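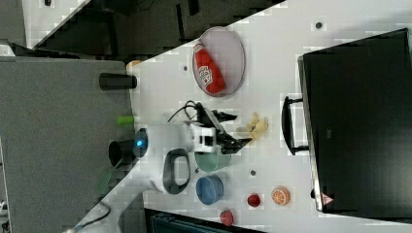 4. Comparing grippers on the tabletop set

Section 4 covers fitting a second gripper to the Medton arm and running it through the same pick list as the first, so the two can be compared. It assumes the arm is already mounted and levelled (Section 2) and the Astero controller is talking to it (Section 3). If you only have one gripper, do 4.1 to 4.4 anyway and keep the results as your baseline.

Allow a morning for the first comparison. Repeat runs are quicker.

4.1 Before you start

You will need:

The Lema two-finger gripper, or whichever gripper is your baseline
The gripper to be compared, with its own finger set
Adaptor plate and the screws supplied with it
Hex keys and a torque driver
Cable ties, the reusable sort
The tabletop set: banana, tomato, orange slice, sauce bottle, oval plate and the cups
A printed run sheet or a laptop with the run sheet open

CAUTION: Press the emergency stop before putting your hands anywhere near the fingers. Pausing the program from the controller screen does not remove power from the gripper.

CAUTION: Objects with handles or doors at the edge of the table must be included in the collision map. The controller knows only what you have entered.

4.2 Fitting the gripper

1. Move the arm to the service position and press the emergency stop.

2. Unplug the gripper cable at the wrist. Pull on the connector body and leave the cable alone.

3. Support the gripper with one hand and undo the adaptor screws in diagonal pairs.

4. Wipe both mating faces with a lint-free cloth. Check the dowel is still in the wrist side. It sometimes comes away with the old plate.

5. Offer up the new gripper with the cable exit facing the same way as before. Do the screws up finger tight, then torque them in diagonal pairs to the value on the adaptor label.

6. Reconnect the cable. Leave a loop at the wrist big enough for the last joint to turn through its full range, and tie the rest back along the arm.

7. Release the emergency stop. Jog the last joint slowly from one limit to the other while you watch the cable. If the loop pulls straight at either end, go back to step 6.

Note: Do not tie the cable to the loop handle on the arm. The handle is for hand guiding, and a cable there ends up under somebody's fingers.

4.3 Controller settings

1. On the Astero screen, open Tool and choose New. Do not edit the existing tool entry, or you will lose the baseline.

2. Enter the mass and centre of gravity from the gripper's data sheet. Include the adaptor plate in both.

3. Set the tool centre point. Use the midpoint between the fingertips with the gripper closed. For fingers that swing in an arc, also record the offset with the gripper open, as the tips move back towards the wrist when they open.

4. Set maximum reach to 695 mm from the base axis. The arm will go further, but at full stretch the comparison is measuring the arm as much as the gripper.

5. Set approach height to 50 mm above the tallest object in the row.

6. Check that the build number under About is 3166 or later. Earlier builds ignore the centre of gravity on a newly made tool until the controller is restarted.

7. Save, then run Tool Check. The arm will sag or lift slightly when the brakes release if the mass is wrong. A small settling movement is normal. If it keeps drifting, stop and recheck step 2.

4.4 Laying out the table

1. Clear the working area and wipe it down. Crumbs and grit under the banana change how it slides.

2. Place the oval plate at the far side of the table and lay the sauce bottle diagonally across it. The bottle is an obstacle in the first part of the list and is not picked until the last part.

3. Stand the cups in the row nearest the middle, open ends up, green before blue as you work away from the arm.

4. Put the tomato and the orange slice beyond the blue cup. The order is up to you, but photograph it from overhead and use the same order for both grippers.

5. Place the banana within easy reach of the fingers, clear of the plate.

6. Check that nothing sits over the small holes in the tabletop. They are the reference points for the overhead camera.

Loose items at the arm end of the table can stay there so long as they are outside the travel shown on the controller's map.

4.5 Running the pick list

1. Load the list and select the baseline tool.

2. Set speed to low for the first pass. Stand where you can reach the emergency stop.

3. Start with the banana. The gripper should close across its narrow side, lift to approach height and carry it over the row to the drop point.

4. Mark each pick on the run sheet as held, slipped or missed. "Slipped" means the object moved in the fingers at any time after the lift, even if it got to the drop point.

5. Reset the table to your photograph and repeat at normal speed.

6. Change to the second gripper (4.2), select its tool entry (4.3) and repeat steps 2 to 5. 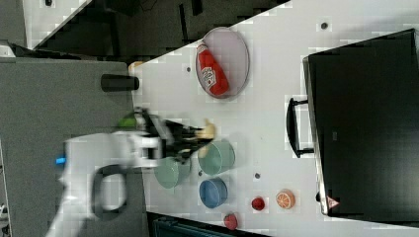 Joar Wikström: I'd do the normal speed pass twice before trusting any slip marks. On our Cinitdale table the first run after a gripper change always came out worse than the rest, and I blamed the fingers for a week before I retorqued the adaptor. Also, if you're comparing soft pads with hard ones, don't use the tomato for the first pick. It rolls, you reset it by eye, and then the two runs aren't the same run any more.

His suggestion has been added to the run sheet as an optional warm-up pass. Leave warm-up results out of the totals.

Note: Grip force should be set separately for each gripper, using the lowest value that holds the sauce bottle through a full carry. Comparing two grippers at the same number on the screen tells you very little, as makers scale that number differently.

4.6 Checking finger clearance

Wider fingers may reach the banana without trouble and still knock a cup on the way past. Do this check once for each finger set.

1. Jog the arm back to the near edge of the table and lower it to pick height.

2. Open the fingers part way and turn the wrist until both tips point along the table.

3. Look from directly overhead, or use the overhead camera view. Note the gap between each finger and the nearest object.

4. Open the fingers fully and check the gap again.

5. If either finger passes closer than its own width, move the object and take a new layout photograph. Rerun the baseline with the new layout.
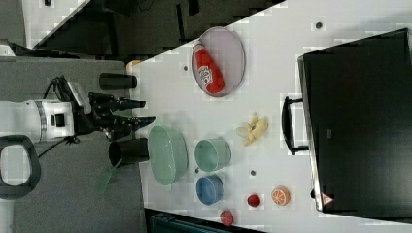
Figure 4-3. Clearance check at the near edge, fingers slightly open.

Peeled or splayed objects take up more room than the pick list allows for. Enter the full spread of the peel as the object width, and set the pick point on the body of the fruit.

4.7 If something goes wrong

Gripper does not appear under Tool: cable not fully seated, or the wrist port is disabled in Settings.

Code 1682 on closing: finger travel ended before the expected width. Usually the object was missed. If it shows with an object in the fingers, the width in the pick list is too large.

Fingers touch the table at pick height: tool centre point was taken with the gripper open. Redo 4.3 step 3.

Arm stops short of the tomato or orange slice: reach limit. Move the row closer to the base. Do not raise the limit partway through a comparison.

Overhead camera loses its reference: something is covering a hole, or the arm was in view during calibration. Move the arm to the service position and calibrate again.

4.8 Keeping the results

Store the run sheet, the layout photograph and both tool entries together under the date of the run. Write the finger set on the sheet as well as the gripper model.

Section revised by Pylyp Tkachenko, Sunday, January 30, 2022. Changes: warm-up pass added to 4.5, clearance check moved out of 4.4 into its own section.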